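Liltidik完成抓取工具夹指回弹故障排查，全部手持夹爪恢复使用

2023年11月10日，Tatstead

Liltidik今天公布Ferncombe项目手持夹爪故障的排查结果。故障的根源已经找到，是夹指回位行程末端的一处限位设置有误，已在全部74套夹爪上改正。整个过程没有人员受伤。从停用到恢复，一共用了11天，比我们自己预计的要快得多，团队上下都很高兴！

先把事情的经过交代清楚。今年5月，Ferncombe项目开始用手持夹爪做织物整理的示范操作，操作者握着夹爪，把布料夹起、提开、放平，积累下来的动作数据再用于训练自动整理设备。这套夹爪由Cuypers负责连杆和夹指部分，Liltidik负责驱动、控制程序和现场使用。头几个月运行平稳，布料一类的软物件做得尤其顺手，大家对这个项目的期待也越来越高。

问题出现在秋季的一轮操作里。操作者松开扳机后，夹指本应平稳张开，停在全开位置，可有的夹爪在张开之后又自己合拢了一小段，然后再次张开。这个动作很快，幅度也小，起初被当成手抖。后来一位操作者在伸手整理布角时，手套的指尖被夹住了。夹力不大，手套一抽就脱了出来，手指没有受伤，但现场还是立刻停了下来。当天下午，Liltidik决定把同型号的夹爪全部停用，包括那些从来没有出过毛病的。

停用之后，我们把操作记录从头翻了一遍，总共找到122次回弹。其中绝大多数发生在连续操作较长时间以后，而且多半是在夹取薄而软的布料之后。这条线索很有价值。夹硬物时，夹指受到的反力大，控制程序很容易判断夹持是否已经结束；夹薄布时反力很小，程序更依赖位置读数，而位置读数恰恰是出错的地方。

Cuypers的工程师把夹爪拆开检查，连杆、转轴和指面衬垫都没有发现断裂，转轴的间隙也在允许范围之内。真正的原因在控制程序里：全开位置的限位值定得太靠外，夹指撞到机械止挡后，电机仍在继续用力。程序把由此产生的电流升高误认为夹到了东西，于是短暂进入夹持状态，夹指就往回合了。电机温度上来以后，读数略有漂移，这种误判便更容易出现。

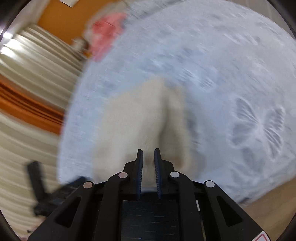
夹指回弹时，操作者应该怎么办？

先松开扳机，让夹爪离开布料和另一只手，再按下侧面的停止键，等指示灯熄灭后才可以检查夹指。不要用手去掰，也不要靠反复扣扳机来试它是否恢复正常。

修正的办法分成2步。第一步是把全开限位往里收，让夹指在碰到止挡之前就停住。第二步是在程序里加了一道判断：扳机处于松开状态时，不论电流怎样变化，都不允许夹指合拢。单靠第一步已经能消除这次的故障，第二步是为以后留的余地。转轴总会磨损，衬垫总要更换，位置读数也难免再有偏差，我们希望到那时夹爪仍然老老实实地张着。

改好的夹爪全部在Tatstead的试验间里重新测试，测试布料包括薄棉布、绒布和带褶皱的旧床单，每套夹爪都要先连续工作到电机升温，再做张合检查。测试中没有再出现回弹。看着一套套夹爪贴上新的检验标签，重新回到操作者手里，参与排查的同事都松了一口气，有人已经在催着问下一批布料什么时候到。

这次排查也改变了我们的一些做法。以前的日检只看夹指能不能合紧，现在张开动作也要看，而且要在收工前趁电机还热的时候再看一遍。操作培训增加了停机练习，新来的操作者要先练熟停止键的位置，再上手夹布。用另一只手辅助理布的动作暂时保留，但手必须等夹指完全张开并停稳之后才能靠近。凡是发现异常动作，哪怕只有一次，也请直接登记，不必先判断是不是自己手抖。

我们也要坦率地承认，前期有几次回弹本来可以更早引起重视。当时的记录表上只有“正常”和“损坏”两栏，操作者看到夹指动了一下又恢复，很自然地勾了“正常”。新的记录表加了“异常但可继续”一栏，后面留出空白供操作者写下当时夹的是什么布、已经用了多久。这一栏启用以来，收到的内容比我们想象的丰富，其中还有不少关于握把角度和扳机松紧的好建议，Cuypers已经拿去研究了。

此前受影响的操作数据没有删除，凡是含有回弹的片段都做了标记，不会用于训练。其余数据经过复核后照常使用。Ferncombe项目的织物整理操作现已全面恢复，叠衣和铺床两项内容会接着往下做。

完整的故障说明、程序更新步骤和新版日检表已经发给所有使用单位。仍在使用旧版程序的夹爪，请先停用，更新完成并通过张合检查后再投入操作。更新时夹指会自动张合数次，请将夹爪平放在台面上，周围不要放置布料，双手离开夹指。

关于Liltidik

Liltidik位于Tatstead，从事手持抓取工具和织物整理设备的开发，与Cuypers合作开展Ferncombe项目。媒体和使用单位如需故障说明的副本，可与Liltidik新闻联络处联系。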